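Sumlow Online: Frequently Asked Questions about Housing and Storage

These answers are for players who reached the town of Bridusham and want to buy their first house. If your question is missing here, please write it on the Housing board of the forum.

When can I buy a house?

You can buy a house after you finish the quest "A Key for the Newcomer" in Bridusham. The quest is given by the clerk near the north gate. He offers it only to characters of level 59 or higher. If you have the level and he still does not speak about the key, please check that you completed the main story of Clestcombe.

How much does the first house cost?

The smallest house costs 125 silver seals. You can not pay with normal coins. Seals are given for daily quests and for trade deliveries between Bridusham and Clestcombe. Players who do the dailies regularly have enough seals without buying any from the market, where the price is usually too high.

How many houses can I own?

You can own 3 houses with one account, but only one in each town. All characters on your account may enter them. The furniture belongs to the house, so a second character does not have to buy it again.

Is there a rent?

There is no rent. There is a small upkeep, which is taken from the house chest on the first day of every month. If the chest has not enough coins, the house is locked until you pay. Your items are safe during this time and they will not be deleted.
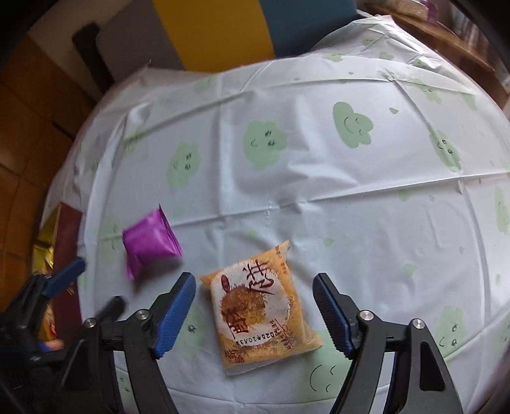

The lock also stops the crafting stations, so any work you left in them will wait. After you pay, it continues from the same point. You do not lose materials.

How big is the house storage?

A full house has 366 storage slots. In the beginning most of them are closed, and you open them by placing shelves and cabinets. Each piece of furniture shows in its tooltip how many slots it adds. Two pieces of the same type add slots only up to the limit of the room.

Can I reach my storage from another town?

Yes, if you hire a porter from the Gosselin Company. The porter moves items from one of your houses to another. It takes some hours of real time, also when you are offline. Quest items and living animals can not be sent this way.

I put furniture in a wrong place. How do I move it?

Open the house menu, choose Arrange and click the item. You can turn it with the Q and E keys. If the item has a red outline, something is blocking it, most often a door or a stair.

Can my friends use my crafting stations?

They can if you give them the Guest Worker permission. The normal Guest permission allows only to come in and sit. Please be careful with the Steward permission, because a steward can also take items from the storage, and support does not return items which were taken in this way.

Can I sell my house?

You can return it to the clerk and receive half of the seals back. Empty the storage first. The button stays gray while there is still an item inside.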